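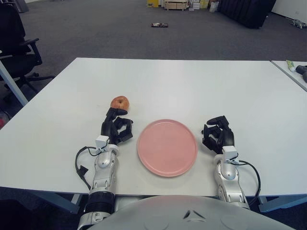
Chapter 4
Setting Up and Maintaining a Two-Armed Bench Cell

4.1 Scope of the chapter

The earlier chapters treated the arm and the hand as separate units. From this point they are treated as one cell: a torso, two arms, two multi-fingered hands and the table they work over. Most faults reported against such a cell are faults of setting up. A hand that misses an apple by the width of a finger is seldom a broken hand. More often the table has moved, or the wrist was refitted after a repair and the offset in the software was left at its old value.

The worked case is the Skollar cell, which is used throughout Part Two. Its test task is to pick up a piece of fruit with the left hand and put it on a plate. The right hand holds a rest position beside the plate.

4.2 Placing the table

The table is set before the arms are powered. Its front edge must run parallel to the front of the torso, and its height is checked at both near corners. A second table may be pushed against the first to hold controllers and small items, but it must not bear on the first when leaned upon. Once the height is correct, the feet are locked and their position is marked on the floor. 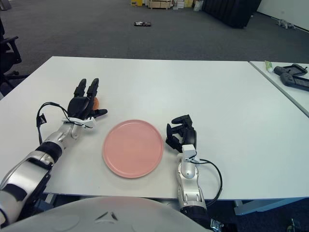
The plate is placed within reach of both hands and its centre is entered as the target point. Changing to a plate with a different rim height means entering a new release height. The fruit may be put down anywhere in the left-hand work area, provided that the hand can approach it without crossing the plate.

4.3 Wrist cables

The cable at each wrist is the part of the cell that wears soonest. It needs enough slack to allow full rotation of the wrist, and no more - a tight cable pulls on its connector, and a long one catches on the table edge. The procedure is as follows.

Power down and support the arm.
Turn the wrist by hand to each end of its travel and watch the loop.
Reseat the connector and check the sleeve for flattening.
Record the result in the cell log.

Inspection is carried out every 14 days. The cable is replaced after 2,000 cycles whether or not damage can be found.

4.4 Checking the grasp

After any work on a wrist, the pick-and-place task is run four times at reduced speed. The operator watches the thumb in particular, as an error in the wrist offset shows there first.

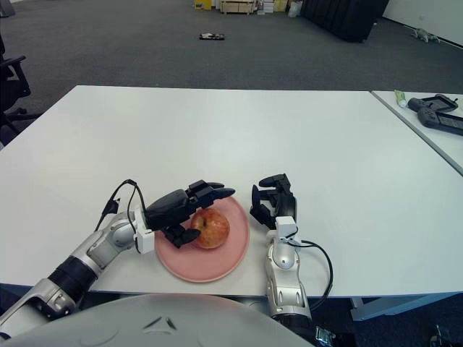 Annelies Zaugg objects that four runs are too few, and that a wrist bracket left slightly loose will often pass all of them and drift later in the shift. She would have the bracket screws checked again when the cell has warmed up. The point is a fair one, and the second check is included in the schedule in Section 4.6.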